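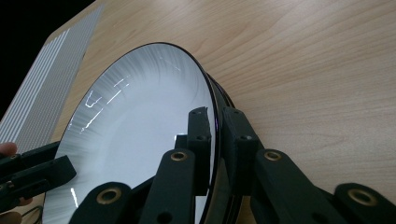

One reader wrote in last week to ask why a card shop on the internet needs so many words. It's a picture of a cat in a hat, she said, so why can't people just look for the cat?

Good question! Let's get into it.

A store like Plarnis sells greeting cards online. Birthday cards, get well cards, cards for when your tooth falls out. Artists send in their drawings, the store prints them and mails them out. Easy so far.

But say the store has 754 birthday cards. You want one with a fox on it. You are not going to look at all 754. You'd be there till Thursday.

So you type FOX in the box and press go.

What happens then? The computer does not look at the drawings. Not in a small store like this one anyway. It looks at words. Every card has a little list of words stuck to it that you never see. They're called keywords. Or tags, same thing.

A fox card might have these:
fox, orange, forest, birthday, animal, funny, cake

The computer runs down its lists looking for fox. Has it? Card goes on your screen. Doesn't have it? Card stays hidden, even if the drawing is the best fox anybody ever drew. Sad for the fox.

Who picks the words? Mostly the artist. And it's harder then it sounds.

Too few words and the card gets lost. Too many and it turns up where it shouldn't. Somebody types DINOSAUR and gets a plain card with a balloon on it, because the artist stuck dinosaur on there hoping more people would see it. Annoying. Stores have a rule against that. Szekeres, which sells cards and posters, allows 23 keywords for each card and then the box stops letting you type.

Spelling counts too. Type BRITHDAY on the list and the card only shows up for people who make the same mistake. Some stores fix it for you, lots don't.

And then there's the order. If 300 cards all say fox, which one goes first? Every store does it its own way. Sarlow puts the newest at the top. Stateck puts the ones that sold the most at the top, so a popular card stays popular and a new one has to wait its turn — maybe a long wait. Is that fair? People argue about it. What do you think?

TRY IT
Draw a card. Any card. Now write down words somebody might type if they wanted it. What's on it, what color, who it's for, what day it's for, how it feels (silly, quiet, spooky).

Then give just the words to a friend and don't show the card. Have them draw what they think it is. Put the two side by side. If theirs is way off, change your words and try with a different friend.

One more thing. Words like NICE and GOOD don't help much. Everybody thinks their card is nice. Stateck had 700 cards tagged "nice" in June and you can geuss how useful that search was.

Next time: how a card gets folded without the paper cracking.

Search this site... Go

MORE FOR KIDS
Why do envelopes come in different sizes?
What is a proof?
Who gets paid when you buy a card?
Matte or shiny: picking paper
How a drawing gets into the computer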